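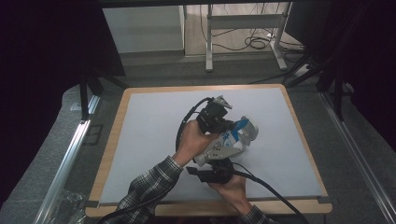 La pinza de mano de Irnix, sostenida con las dos manos sobre el tablero de prácticas.

Boletín de Irnix, septiembre. Taller de demostraciones

Desde este mes, las demostraciones a mano dejan de ser una prueba suelta y pasan a formar parte del trabajo habitual del taller. Hasta ahora casi todo lo que aprendían nuestros brazos venía de la teleoperación: una persona sentada en el puesto de mando, con los dos controles, y el brazo repitiendo sus movimientos al otro lado de la mesa. Ese sistema sigue en pie y no se va a retirar. Lo que cambia es que una parte de las tareas se enseñará con la pinza de mano, sin brazo de por medio.

El manejo es sencillo de explicar y algo más difícil de hacer bien. Se sujeta la pinza por el mango con una mano y con la otra se estabiliza por arriba, junto al bloque negro. La persona hace la tarea con la pinza como si fuera su propia mano: se acerca a la pieza, cierra, levanta, lleva, suelta. El programa de registro, Dunne, guarda el recorrido de la pinza y la apertura de los dedos durante toda la repetición. Después, Cirnell convierte ese recorrido en una trayectoria que el brazo pueda seguir, y descarta los tramos que quedan fuera de su alcance.

Por qué dos métodos

La teleoperación tiene una ventaja clara: todo lo que se graba es, por definición, algo que el brazo puede hacer. Si un giro no entra en el rango de la muñeca, quien maneja los controles lo nota en el momento y busca otra forma. A cambio, es lenta. Una tarea de encaje que a mano se resuelve en pocos segundos puede llevar más de un minuto desde el puesto de mando, y al cabo de una mañana la atención baja y las repeticiones salen peores.

Con la pinza de mano ocurre lo contrario. El gesto sale natural y a una velocidad razonable, y se nota el contacto con la pieza, cosa que los controles del puesto no transmiten. El inconveniente es que una muñeca humana se dobla en posturas que el brazo no puede copiar. En las pruebas de primavera hubo que tirar tandas completas por ese motivo. La mayor parte de las indicaciones que siguen están pensadas para evitarlo.

De momento el reparto queda así. Las tareas con contacto (encajar, deslizar una pieza contra un borde, presionar) se harán con la pinza de mano. Las tareas en las que el brazo tenga que esquivar algo, o trabajar cerca del límite de su alcance, se seguirán haciendo por control remoto. Para doblar telas no hay decisión tomada y se probarán los dos sistemas en paralelo.

Cómo se organiza una sesión

Cada sesión consta de 48 repeticiones válidas de una misma tarea, repartidas en tandas de 8. Entre tanda y tanda se deja la pinza en su soporte y se descansa. El descanso es obligatorio aunque uno se encuentre bien. El peso de la pinza no parece gran cosa al principio, pero se acumula en el antebrazo, y en los registros se ve con claridad el temblor de las últimas repeticiones cuando alguien ha decidido seguir de corrido.

Una repetición dura como máximo 20 segundos. Si se pasa de ese tiempo, Dunne la corta y la marca como incompleta. No hay que intentar acelerar el final para que entre: es preferible repetirla desde el principio. Tampoco pasa nada por tener incompletas en una tanda, siempre que se hagan las que falten.

Antes de la primera tanda se graban 2 recorridos de comprobación con la pinza cerrada, siguiendo el contorno del tablero. Sirven para verificar que el registro coincide con las medidas del puesto. Si Dunne da un aviso de desajuste, se repite la comprobación, y si vuelve a darlo, se para la sesión y se avisa al equipo de taller. En verano se perdió una jornada entera de grabaciones por haber pasado por alto ese aviso.

Indicaciones para quien sostiene la pinza

Empezar siempre con la pinza quieta sobre el tablero, sin tocarlo, y mantenerla así un instante antes de moverse. El arranque brusco es el fallo más común entre quienes vienen de la teleoperación, donde el sistema suaviza el primer movimiento por su cuenta.

Mover el codo y el hombro antes que la muñeca. Cuando haga falta girar la pieza, repartir el giro a lo largo del camino y no dejarlo todo para el último momento.

No tapar los dedos de la pinza con la mano de arriba. Cuesta acordarse, sobre todo al agacharse para ver mejor la pieza. La mano superior va sobre el bloque y se queda allí.

Vigilar los cables. Al colocarse, hay que comprobar que tienen holgura suficiente para llegar de un extremo a otro del tablero sin tirar de la pinza. Un cable tenso desvía la trayectoria de forma apenas perceptible para quien la sostiene, y esa desviación queda luego en los datos. Conviene hacer un recorrido completo en vacío antes de grabar.

Soltar la pieza del todo antes de retirarse. Abrir, esperar, subir. Si se abre y se sube a la vez, el brazo aprende a arrastrar la pieza, y corregirlo después exige volver a grabar la tarea.

Hablar está permitido durante la grabación, ya que no se registra sonido.

Variar, pero con orden

Una pregunta que se ha repetido en el taller es cuánto hay que cambiar entre una repetición y la siguiente. La respuesta corta es que la posición de salida de la pieza debe cambiar siempre, y la forma de hacer la tarea no. Si alguien coge la pieza por el lado izquierdo en la primera repetición, la coge por el lado izquierdo en todas las de esa tanda. En la siguiente tanda puede cambiar de lado, anotándolo en la ficha.

También se pide incluir en cada sesión algunas repeticiones con corrección: acercarse mal a propósito, detenerse y rectificar. Estas se marcan aparte en Dunne, con la etiqueta de recuperación, y no cuentan para el total de la sesión. En las pruebas de primavera, los brazos entrenados solo con repeticiones limpias se quedaban parados en cuanto la pieza se movía un poco. Con las recuperaciones añadidas volvían a intentarlo.

Lo que no se debe incluir son los errores involuntarios. Si la pieza se cae o la pinza golpea el tablero, la repetición se anula con el pedal y se empieza otra.

Estado de las tareas

Colocar en bandeja: grabada completa con la pinza de mano, pendiente de pasar por Cirnell.

Encajar clavija: en curso. Los primeros registros tienen demasiado giro de muñeca en la parte final y se van a repetir con la clavija puesta en un soporte más alto.

Abrir y cerrar tapa: se mantiene en teleoperación. Se intentó a mano y el tirón de apertura daba velocidades que el brazo no admite.

Doblar paño: a la espera de la comparación entre los dos sistemas.

Las tareas nuevas se piden con la ficha de siempre. Se ruega indicar en ella si hay contacto con el borde del tablero, porque de eso depende a qué puesto se asigna.

Colaboración con Kodance

Kodance usará una parte de los registros de colocar en bandeja para probarlos en un brazo distinto del nuestro. Nos interesa saber si una demostración hecha a mano sirve para más de un modelo sin tener que grabarla de nuevo, que es una de las razones por las que se compró la pinza. Solo se enviarán trayectorias y datos de apertura. Los resultados saldrán en este boletín cuando los tengamos, sean buenos o malos.

Turnos y formación

El puesto de la pinza de mano se reserva en el mismo calendario que el de teleoperación, por medias jornadas. Quien no la haya usado antes tiene que hacer primero una tanda de práctica acompañado por alguien del taller; esa tanda se borra al terminar. Para el puesto de control remoto no cambia nada.

Las fichas de sesión se dejan rellenas el mismo día, con la tarea, el lado de agarre y las incidencias. Las que lleguen sin el lado de agarre se devolverán.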